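About Netida | Equipment planning for robot teams
Netida helps small laboratories and companies to plan what they buy for robot work in homes.
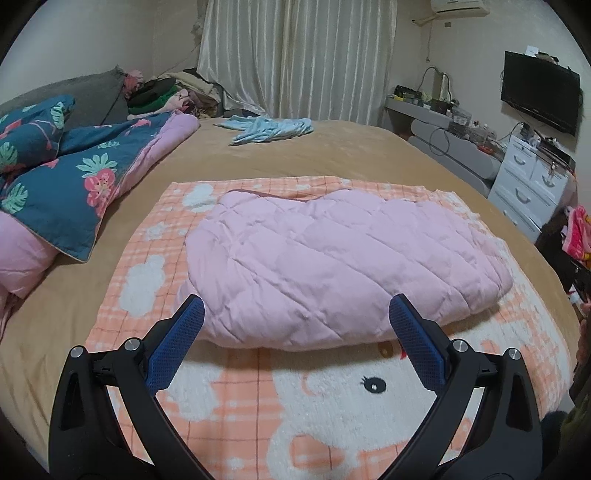
We started because our founder, Rocío Apaza, had made three equipment budgets for other people and all three were wrong. The arm was always in the budget. The spare finger pads, the storage, the desk for the person who checks the recordings, these were never there.

Today we are a team of six. A client comes to us with a task, for example folding bedding or putting away clothes, and we write a buying plan for it. The plan says what to purchase in the first month, what can wait, and what is cheaper to rent. Many clients begin with hand-held grippers and buy the arm later. We think this is a good order when the money is limited, but we will tell you if your task needs another one.

Until now we have checked 742 supplier quotations and written 90 complete plans. We do not sell equipment and we take no commission from the sellers.

Our services have these names:
Plurau: the buying plan, with prices and delivery times
Cusi: a yearly review of parts, repairs and replacements
Skaseron: a shared price list, now with 1,053 entries, open to all clients

A first conversation is free and takes one hour. Please bring your budget, also if it is only a draft, and the list of what you already own.

Page updated 11/16/25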